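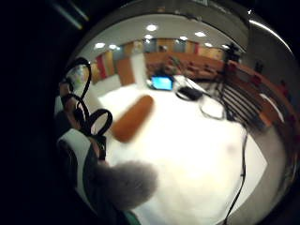 Search this guide Go

Section 4. Setting Up for an Open Day

I've run the Palon hand-held gripper demo in a lot of rooms by now, and lecture halls are my favorite (everybody gets a seat and a view!). Elvia Bermúdez wrote the first version of these steps for our Clemport visit, and I've kept most of her order.

1. Pick a table down front, where the people in the tiered seats can see it. A plain white top works great.

2. Put your screen at the far end of the table and leave the middle clear for the objects.

3. Run the cables down one side. I like the right, but if you're left-handed, go ahead and switch.

4. Lay out 2 soft objects to begin with. Foam is very forgiving, and kids always want to squeeze it afterward.

5. Put on your gloves, then sort out your straps. Do it in that order! I still mix it up and end up starting over.

6. Open Zadent, choose Demo, and set the grip force to 50. You can go up to 200, but please don't with visitors at the table.

7. Do one slow pick and place, talking as you go, and then let a visitor try.

Note: If the view on the screen lags, close the program and open it again. Error 52 means the gripper lost its connection, so check the plug at both ends first.

Caution: Keep fingers out of the jaws while the power is on. Loose straps and long hair can catch too, so tuck them in before you hand the gripper to anyone.

For packing up, go to Section 5.

Gkikas User Guides | Contact us | Copyright Gkikas | Back to top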